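Home | Features | Food and Household | Past Issues | Subscribe

The Order of the Snack Shelf

By Leonora Tan
June

The snack shelf is seldom considered part of the serious business of keeping a kitchen. Household manuals devote chapters to the storage of flour, grain, and preserves, and pass over the packaged snack in a sentence. Yet in most homes it is the shelf opened most often, by the greatest number of hands, and it is usually the first to fall into disorder.

The Iltholm Institute for Domestic Studies spent much of the past year on this neglected subject. Its household program asked participating families to keep a written record of every packaged snack that entered the home, where it was put, and when it was finished or thrown away. The completed records cover 1,934 packages. Of these, 457 were discarded with some of the contents uneaten.

The Institute's report, prepared for its members and circulated this spring, attributes few of those losses to poor quality or to changes in taste. The most common entry in the "reason discarded" column was a single word: "forgotten." A bag had been opened, folded over, and placed behind something taller. By the time it was found, the contents had gone soft.

A Matter of Depth

Cabinet depth receives a full section of the report, and deserves it. The standard kitchen cabinet was designed for dinner plates and stacked bowls. Filled with bags, it becomes two cabinets, a front one that is used and a rear one that is not. Families in the study who moved their snacks to a shallow shelf or a wide drawer reported fewer forgotten packages within the first month.

The drawer has particular advantages. Bags may be stood on edge, in the manner of files, so that the top seam of each can be seen at once. Boxes are better laid flat, with the printed end toward the handle. The Institute advises against stacking bags on top of one another in any arrangement, as the lower ones are crushed and the upper ones slide.

Where no drawer is available, an open bin may be placed on the shelf and pulled forward when needed. The bin should be no taller than the bags it holds. Several households on Arkska Street, where the Institute conducted its home visits, had purchased handsome lidded containers and then stopped using them within weeks. The lids were set aside first - then the containers.

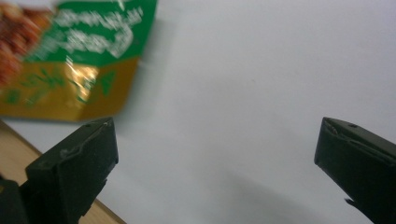
Color is the most useful guide a household has when sorting packaged food, and it is one that the manufacturer has already supplied. Members of a family rarely read a label before reaching for a bag. They look for a familiar patch of color and take hold of it. A package with a broad green band over a gold one can be recognized from across the kitchen, well before any of the lettering is legible, and the food printed on the front serves as a second signal for children who do not yet read. The Institute therefore recommends that commercial packaging be kept whenever it will close properly, and that contents be poured into plain jars only when the original bag has torn.

This advice departs from current fashion. The matching glass jar has been a fixture of kitchen photography for some years, and its appeal is easy to understand. A row of identical jars is restful to look at. In use, however, the jar removes the date, the ingredient list, and the allergen statement from the food they describe. Households that prefer jars are asked to cut the relevant panel from the bag and tape it to the back of the glass. In the study, this step was followed carefully at the beginning and less carefully afterward.

Sorting at the Table

The work of putting a snack shelf in order is best done away from the shelf itself. The Lacson Community Center, which offers a household course in partnership with the Institute, teaches its students to empty the entire shelf onto a table before making any decision about what goes back. The table should be cleared and wiped first. Good light is required, particularly for glossy packages, on which the printed date can be difficult to find under glare.

Packages are then divided into two groups, opened and unopened. Opened bags are examined and either closed properly or discarded. Unopened bags are arranged by date, with the earliest placed where the hand will reach it first. The course allows one evening for the work, and most students finish well within it.

Instructors at Lacson give some attention to the matter of closing a bag. The corners are folded inward, the top is rolled down firmly toward the contents, and a clip is placed across the center of the roll. A clip at one end will hold for a day or two, and then the roll loosens from the other side. Air should be pressed out gently before rolling - crushed pieces at the bottom of the bag are a common reason that the last portion is left uneaten.

Keeping the Arrangement

An orderly shelf does not remain so without some agreement among the people who use it. The Institute's report suggests a limit of four opened packages at any one time. When the limit is reached, one must be finished before another is begun. Families with older children found the rule difficult at first, and some raised the limit on weekends. The records show that even a loosely kept limit reduced the number of bags thrown away.

The report also recommends a fixed place for new purchases. In many of the kitchens visited, groceries were set down wherever there was room, and a second bag of the same snack was opened while the first stood half full a few feet away. A single tray near the door of the pantry was sufficient to prevent this. Newly bought packages wait on the tray until the shelf has been checked.

The Institute will extend its household program to the Dadska district in the coming year, with a revised record sheet and a new section on foods kept in the car and at the office. Families who wish to take part may apply through the Lacson Community Center, where copies of the current report are available at the front desk.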